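Parndale Makers and Automation List
Subject: Re: Visit to Tover, who is coming and what did we learn?
From: Graça Azevedo
14 replies | 3 shares

Dear Nyokabi, dear all,

Thank you for your message. I answer below your questions, and then I add my own notes from the open day, because several members wrote to me privately and it is easier to write one time for everybody.

Nyokabi Kimaro wrote:
> I could not come on Sunday because of my shift. Can somebody tell me
> if the demonstration was worth the trip? I would like to know
> 1) if visitors may try the hand-held grippers or only look,
> 2) if they said how many recordings they need for one task,
> 3) if Tover will repeat the day for people who work weekends.
> I read the page of the Shirima project two times and I still do not
> understand why they do not simply drive the robot arm by hand.

1) Yes, visitors may try. I was in the second group, with Rehema Nyaga and two people from Tultex. Each person had a turn of 15 minutes. You hold the gripper like a big pair of tongs and you must move slower than feels natural. My first attempts were thrown away, because I turned my wrist too fast and the tracking was lost. Rehema was much better than me. She has worked with sewing machines for many years and I think her hands are more patient.

2) They said that the first task, which is picking a small item from a tray and putting it in a box, has 268 good recordings now. For all tasks together they have 2769. Mwajuma Kirui, who led our group, told us that the number is less important to her than the variety. If all the recordings come from the same table and the same person, the arm learns this table and this person. For this reason they like to have visitors, also clumsy ones like me.

3) They will repeat it in February, but the day is not decided. Please write to Mwajuma if you can only come in the evening. She was positive about it.

About your last question, I asked the same. Driving the arm by hand is possible, and they have done it. It is slow, and the operator does not feel when the fingers touch something. With the hand-held tool you feel it, and you can take it to any room without moving an arm that is heavy and needs a safety area.

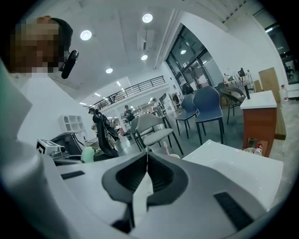 The part I liked most was after the coffee. Zawadi Ogola let us watch some old recordings on her laptop, first a good one and then a bad one, and we had to say which was which. I was wrong more than I want to admit. In one of the bad ones the fingers closed a little too early, and I did not see it before she played it a third time.

There were also some things I did not like so much. The explanation at the beginning was long and quite technical, and the people in the back did not hear it well. There was no paper to take home. I asked for the slides and they promised to send them, so I will forward them to this list when I have them.

We were 27 visitors in total. If we go again as a group, I suggest that we register together and ask for one common time, so that we can share the cars from Parndale.

One more practical point: wear sleeves that are not too wide. Mine came in front of the camera two times and I had to start again.

Kind regards,
Graça

Recent on this list
- Shared cars to Tover, who has a free seat? (6 replies)
- Shirima project: slides from the open day, not yet received (2 replies)
- Selling a small conveyor belt, works, no motor (0 replies)
- Question about soft pads for gripper fingers (9 replies)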